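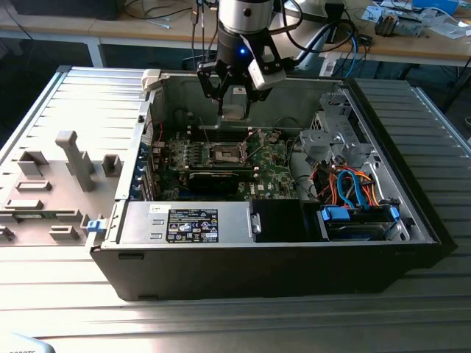 Dell tower on its side with the panel off

Hodonlow Tapes, summer progress report
2019-08-24

Hello again, and thank you for the extra fortnight. I know the report was due before the holidays and I did mean to send it then, but we were halfway through the Bodnár boxes and I wanted to be able to say something definite about them.

The short version is that we're slightly behind on transcribing, ahead on listening, and very happy. The longer version follows, and do skip to the money if that's what you need for your meeting.

Where we've got to

There are 104 cassettes in the collection. You may remember the application had a lower number, and that was my mistake: I'd counted boxes with two tapes in them as one. Of those, 60 have now been copied and given a first listen all the way through. By a first listen I mean somebody has sat with headphones and a sheet of paper and written down who's talking, what language they're in, and anything good. It's slow (you can't skim a tape!) but it's the part everyone enjoys, and it has already saved us from transcribing a whole side of a man reading out football results.

The tapes are in better shape than I feared. A few squeal, one had come off its spool and had to be rehoused in a new shell, and there's a small batch from the chapel cupboard that smell strongly of damp. Those are being kept in a separate box in my spare room with the window open until I get proper advice on them.

Full transcripts are going more slowly. I'd hoped to be past the halfway point by now and we aren't. The mill interviews are the trouble. They were recorded in people's kitchens with the wireless going, and three or four people talk at once, and some of the loom words I simply can't spell. I've started a list of these and I take it to the Merkside lunch club, where there is always someone who can put me right, usually two someones who disagree. "Thrum" and "beaming" we've settled. The word for the little boy who swept under the machines is still being argued over, and I've put down all the versions.

The Bodnár boxes

This is the part I've been bursting to tell you. When the Bodnár family offered us their tapes in April I thought we'd get some wedding music and perhaps a birthday. What we have is years of letters on cassette, sent back and forth between Hodonlow and relations in Hungary, because the grandmother found writing hard work. She describes everything. The price of onions, the fog, what the neighbours had on their line, how the night shift at the mill was paid. There's a long and very funny account of trying to buy paprika in Merkside and coming home with cayenne.

None of us had enough Hungarian to do this justice, so I was hugely relieved when Sándor Bozsik agreed to help. He grew up speaking it at home and has been making English summaries first, with full translations to come for whichever letters the family chooses. He's also been gently correcting my accents on everybody's names, for which I'm grateful — I had been getting at least one of them wrong on posters.

The family has asked us to hold back some of the later letters, which talk about an illness. Of course we will. I've written their wishes down and they've signed it, and the tapes in question are copied but closed. I'd like to do the same sort of note with every family from now on. We were a bit casual about it with the earliest ones and I'm going back round to them with a form and a cake.

Listening afternoons

We've held these at Merkside Library, in the upstairs room with the good chairs. I play a few clips, people have tea, and then everybody talks over the clips and I wish I was recording that as well. The spring ones were quiet. The June one was packed and we ran out of cups. What made the difference, I think, was putting names on the poster: people came to hear a particular aunt.

One lady heard her father's voice for the first time in a very long while. She'd had no idea he'd been interviewed. She asked to hear it again with the door shut, and then she came out and ate two scones and told us where the old dye works gate had been. I've sent her a copy on a disc and one on a memory stick, as she wasn't sure which her grandson could play.

The primary school is interested in a visit next term. I've said yes but I haven't planned it yet, and I'd be glad of any ideas from your other projects on what children will sit still for.

Cataloguing

We're using Sorna for the catalogue, as agreed. It does the job. I don't love the way it handles people with more than one surname, and the search gets confused by accents, so I'm keeping a plain list alongside it for now. Every tape that's had a first listen has an entry with date (where we know it), speakers, language and a few lines on what's said. I've tried to write those lines as I'd tell a friend, so that someone searching for "whooping cough" or "chip shop" will find something.
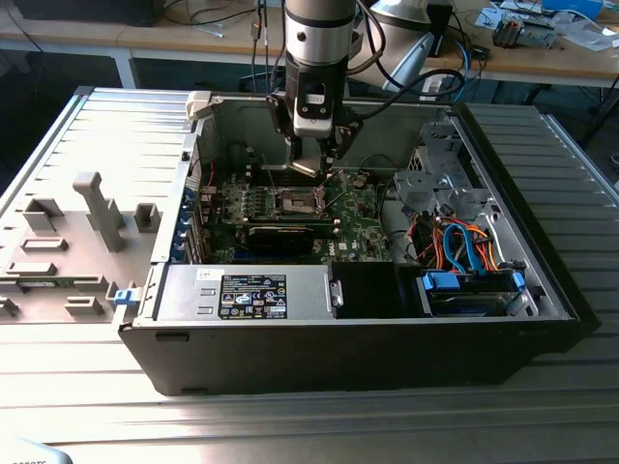
Money

Spending is close to plan. Travel has come in under, as most people turned out to live within a bus ride. Blank shells and storage boxes have come in over. I'd like to move up to £500 from travel into translation, so that Sándor can be paid properly for the longer letters, and I'd need a yes from you before I do it. Receipts are in the envelope, in date order apart from the library room hire, which is at the back as they send it all on one bill.

What's next

Finish the first listens before the clocks go back. Get advice on the damp chapel tapes. Go back to the early families about permissions. Two more listening afternoons before Christmas, one of them all Bodnár, with the family there and Sándor reading in English between the clips.

I'm also wondering about a small printed booklet of the mill words, with the arguments left in. It isn't in the plan and I'm not asking for anything towards it yet, but if you have a view I'd love to hear it. Mornings are best for ringing me.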